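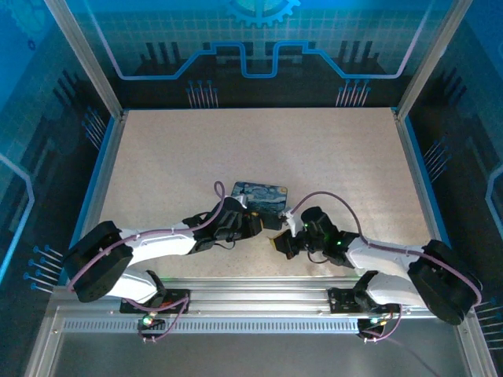 Who signs off the gallery before we go to air?
The duty engineer, after the director has been up and looked. Both names on the sheet or it doesn't count.

Bikport playout and gallery, pre-transmission check
Filled in by: Yaroslav Zakharchenko
Second name: Catríona Moynihan
Shift: late, Friday

Comments go under the item. Keep them short. Write FAIL in capitals so the next shift finds it.

POWER

1. Both UPS units showing green
OK. Unit B fan noisy again. Reported in October, still noisy.

2. Battery runtime at current load, 9 minutes or better
OK on A. B dropped under 9 on the first reading, fine on the second. Want it looked at, not happy with two readings that don't match.

3. Rack doors closed, side panels on
FAIL. Rack 3 side panel leaning on the wall behind the rack. Somebody's going to walk into that. Put back on 18:40, one screw missing.

4. No extension leads daisy chained
OK. Took one out from under the sound desk.

APPARATUS ROOM

5. Temperature alarm tested
OK. Rang through to the gallery. Didn't ring through to the security desk, number in the dialler is the old one. Boonmee has the new number.

6. Aisles clear, floor tiles seated
One tile rocks, end of row by the Siretti servers. Taped and marked. Needs a new pedestal not more tape.

7. Extinguishers in date, on hooks
OK. CO2 one by the door was on the floor, now on hook.

8. Exit lights
OK both.

PLAYOUT

9. Main and backup in step, next 75 events compared
OK. One late change on the main hadn't copied over, trailer before the regional news. Forced a sync, checked agian, matched.

10. Manual changeover, main to backup and back
Done in the overnight loop. Clean going over. Coming back there was a flash of black, one frame maybe two. Volodymyr says Grirotden know about it. Can we have that in writing please.

11. Emergency tape/clip loaded and cued
OK. Clip is 300 seconds. Plays with sound, which it did not last time.

12. Storage free, 3000 GB minimum
OK. Only just. Old promos want clearing, ask Yevdokiia which ones before anyone deletes anything.

13. Loudness meter reading on test tone
OK

14. Subtitles present on the backup path
FAIL. Nothing on backup. Present on main. Lytvynenko inserter had lost its input, cable fully in but port dead. Moved to spare port 18:55, subtitles back. Label NOT updated, no label tape left.

GALLERY

15. Talkback, all positions
Position 4 crackly on the left ear. Swapped headset, same, so it's the panel. Usable.

16. Red lights outside studio door
OK, bulb one side dim.

17. Chairs, trip hazards, cables under desk
Cable tray hanging off at the vision mixer end. Zip tied. Broken castor on producer's chair, chair taken out to the corridor with a note on.

18. Drinks away from desks
No comment. (Two mugs. Moved.)

19. Contact sheet on wall current
FAIL. Still has Boonmee Bunnag on nights. New sheet printed, pinned over the top.

OPEN ITEMS FOR NEXT SHIFT

UPS B runtime, repeat the test with a stopwatch
Alarm dialler number
Floor tile pedestal
Side panel screw, M6 I think
Position 4 panel
Label tape!! order two

Result: fit for air with comments. Items 3, 14 and 19 fixed on shift as above.

Y.Z.
Countersigned C. Moynihan 19:20, went up and saw 10 and 14 myself. Chase Grirotden on teh black frame before the next changeover test.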